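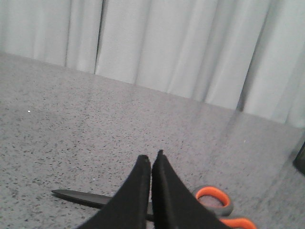

Near-post goals are the ones goalkeepers get blamed for, and my project asks whether that blame is fair. I have kept goal since I was small enough to need a run-up to touch the crossbar, so I will admit I came to this with a side already picked, and I tried hard to keep it out of the notebook. The basic idea is simple enough. A keeper who stands right at the near post leaves very little room on that side and yet every season a ball finds its way through a space like that and the whole sideline groans. I wanted to know how often it really happens, and what the keeper was doing just before.

For the data I used match video from the Drultby youth league, which films its games from a raised stand and lets students borrow the recordings. I watched 40 matches from one season, covering all seven teams in the division, and logged every shot taken from inside the width of the penalty area but wide of the goal frame. That gave me 461 shots. I marked each one in Ji, the tagging program our department uses, which is friendly once you learn to save often (I lost most of an evening's work in November by not doing so). For each shot I noted the angle, where the keeper's feet were, whether the keeper was set or still moving, and how it ended.

Of the 461 shots, 47 ended as near-post goals. That was more than I expected, and I went back through all of them a second time to be sure I had not been calling deflections by the wrong name. The pattern that stood out was movement. In most of those goals the keeper was still taking a step when the ball was struck, very often a step toward the middle, getting ready for a cross that never came. Lakumell were the clearest case. Their keepers liked to come off the line early and cut out the cross, and it served them well in several games, but it also left the post open to anyone willing to have a go. Prusau kept their keepers much deeper and gave up fewer goals on that side, though they had more trouble with balls dropped across the six-yard box, so I would be careful about calling one way better than the other.

There are some weak points I should own up to. I did all the tagging myself, and another person might well judge "set" and "still moving" differently, especially on the gray afternoons when the picture was soft. The camera was also on one side only, so the far goal was harder to read. If I had another semester I would ask a second student to tag the same matches and see how well we agreed.

My own view has softened a little. I think keepers do deserve part of the blame, mostly for guessing early, but the defender who lets a winger stroll in along the end line ought to hear some of the groaning too. I would love to see coaches spend ten minutes of practice on it - winger, defender, and keeper all together, with the shot and the cross both allowed.

Last updated: November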